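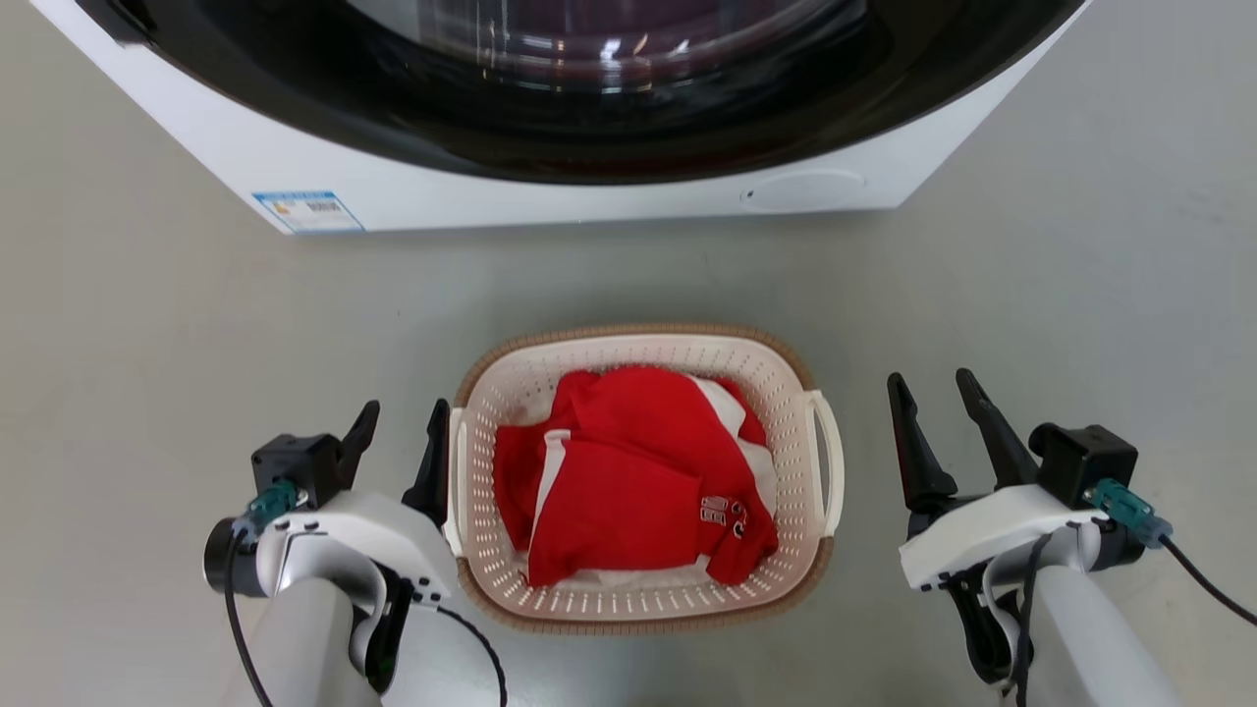
Hururer, cellule linge à deux bras : la page équipement

Bon, on me demande tous les mois comment je règle la Hururer, alors je mets tout ici une bonne fois et je mettrai la page à jour quand j'aurai le temps. Pour ceux qui arrivent par un moteur de recherche : c'est notre cellule à deux bras, pinces parallèles à deux doigts, caméra de poignet de chaque côté, et elle passe ses journées à manipuler des bacs à linge devant un lave-linge à hublot. Les bras viennent de chez Csonka, les pinces et les câbles de poignet de chez Pernik, et l'intégration c'est nous, Itside (enfin, surtout moi et Botond Vida, qui a écrit toute la partie calibration).

Je précise que je parle de la version livrée depuis septembre. Sur l'ancienne, les supports de poignet n'ont pas les mêmes entraxes, et la moitié de ce qui suit ne vous servira à rien, désolé !

Ce qu'il y a dans la livraison

- les deux bras avec leurs carters, déjà montés sur la base
- deux pinces Pernik, leurs supports, et une paire de doigts de rechange (gardez-la, vous en aurez besoin un jour)
- les câbles de poignet, plus un de secours
- deux caméras de poignet et une caméra de tête
- un jeu de clés et une cale de réglage de 3 mm
- le logiciel de cellule, sur clé

Le lave-linge et le bac ne sont pas fournis. On me le demande souvent. Prenez ce que vous avez, du moment que le bac a de vraies poignées sur les petits côtés et un rebord un peu épais. Avec un bac souple, bon courage.

La mise en place

La machine contre le mur, le bac au sol juste devant, dans le sens de la largeur pour que chaque bras ait sa poignée. Je descends les deux pinces ouvertes de part et d'autre, à peu près à hauteur des poignées, et c'est cette position que j'enregistre comme « départ bac ». Tout le reste se programme à partir de là : la prise à deux mains, la prise d'un vêtement dans le tas, le retour. Si vous bougez la base, même un petit peu, refaites-la. J'ai essayé de tricher avec un décalage dans les paramètres et j'y ai perdu un lundi entier.

Pour le sol, un gris uni et mat, c'est le bonheur. J'avais un carrelage brillant dans l'ancien local et les reflets rendaient la caméra de tête complètement folle en fin d'après-midi. Le blanc de l'électroménager pose moins de souci que je ne pensais, sauf avec un spot en plein dessus.

Côté linge de réglage, je mets une pièce bien vive, roulée en boule, jamais pliée. Un maillot de sport marche très bien : la couleur tranche sur un bac clair et le flocage donne des points d'accroche à la vision. Et puis le tissu glisse un peu entre les doigts, donc si votre effort de serrage est mal réglé vous le voyez tout de suite.

Régler l'ouverture des doigts

C'est LE réglage qui fâche. Pernik livre les pinces à 100 % d'ouverture, et à 100 % le doigt extérieur part se balader au-dessus du sol pendant que l'autre est déjà dans le linge. Pour attraper la paroi du bac, c'est parfait, un doigt dedans et un doigt dehors, on ferme et on tient le bord. Pour aller chercher un vêtement au fond, c'est beaucoup trop large et vous allez cogner la paroi à chaque descente.

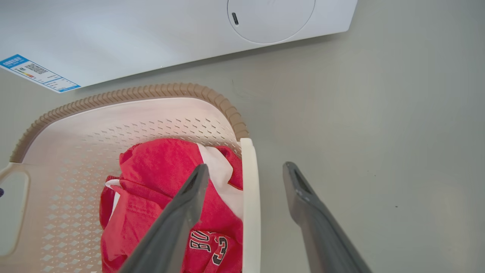 Donc je garde deux ouvertures en mémoire, une « bord » et une « linge ». La seconde, je la trouve à la main : je descends doucement avec la caméra de poignet à l'écran, je referme jusqu'à ce que les deux doigts passent à l'intérieur, et j'ajoute l'épaisseur de la cale. Maarten Mulder, qui s'occupe des cellules aux Pays-Bas, fait autrement : il garde la pleine ouverture et décale tout le bras vers le centre du bac. Ça marche aussi, mais il perd les coins.

Attention, l'ouverture « bord » dépend de votre bac. Un rebord strié accroche mieux qu'un rebord lisse, et il use aussi les patins plus vite.

Les câbles de poignet

À mon avis, c'est là que se jouent neuf pannes sur dix. Le câble sort du connecteur sur le côté du support et redescend le long du bras. Il lui faut du mou ! Trop tendu, il tire sur le connecteur dès que le poignet tourne et vous perdez la pince au milieu d'un mouvement, avec un message d'erreur qui parle de surchauffe et qui n'a rien à voir. Trop lâche, la boucle pend et va se prendre dans la poignée du bac.

Ma méthode :

1. Cellule à l'arrêt, alimentation coupée.
2. Tourner le poignet à la main d'une butée à l'autre.
3. Laisser juste assez de boucle pour que rien ne tire dans la pire position.
4. Fixer avec un collier velcro. Surtout pas de collier plastique serré à mort, j'en ai coupé un au cutter et la gaine est partie avec.
5. Rallumer, faire dix cycles à vitesse réduite en regardant le connecteur.

Si le connecteur a pris du jeu, changez le câble complet. On peut ressertir, je l'ai fait, et j'ai recommencé la semaine d'après.

L'entretien courant

Tous les matins je passe un chiffon sec sur les doigts. Les peluches se logent dans la rainure et au bout d'un moment la pince croit tenir quelque chose alors qu'elle est vide. Un coup sur l'objectif des caméras de poignet aussi, avec un chiffon propre, pas le même (je dis ça pour Botond).

Toutes les 30 heures de marche, je contrôle les vis du support et je refais la prise de zéro des pinces. Il y en a pour un quart d'heure, le menu s'appelle « zéro outil ». Les doigts, je les change quand l'extrémité s'arrondit. Les premiers ont fait plus de 100 heures chez moi, les suivants beaucoup moins, mais entre-temps j'avais changé de bac.

Je ne graisse rien au niveau des pinces. Rien du tout, la graisse finit sur le linge.

Quand une pince ne répond plus

Coupez, attendez que les voyants s'éteignent, débranchez et rebranchez le connecteur du poignet, rallumez. Si elle revient, regardez votre boucle de câble. Si elle ne revient pas, montez le câble de secours avant d'accuser la pince. Et si c'est vraiment la pince, elle se démonte avec son bloc, en laissant le support en place sur le bras, comme ça vous gardez votre calibration, à peu de chose près.

Pour les pièces, écrivez-nous avec le numéro gravé sous la base, ça évite trois allers-retours.

Partagé 14 fois · 3 commentaires

Solène
Merci pour le coup de la cale ! Je réglais l'ouverture « linge » à l'œil et je raclais la paroi une fois sur deux. Vous refaites le réglage à chaque changement de doigts ?

Itside
Oui, à chaque fois, et le zéro outil juste avant.

Fred_atelier
Chez nous le message de surchauffe venait bien du câble, côté droit. J'avais déjà commandé une pince neuve, grrr. Est-ce que le velcro tient dans le temps ou il faut le remplacer ?

Contact : formulaire atelier · © Itside, tous droits réservés · Retour en haut de page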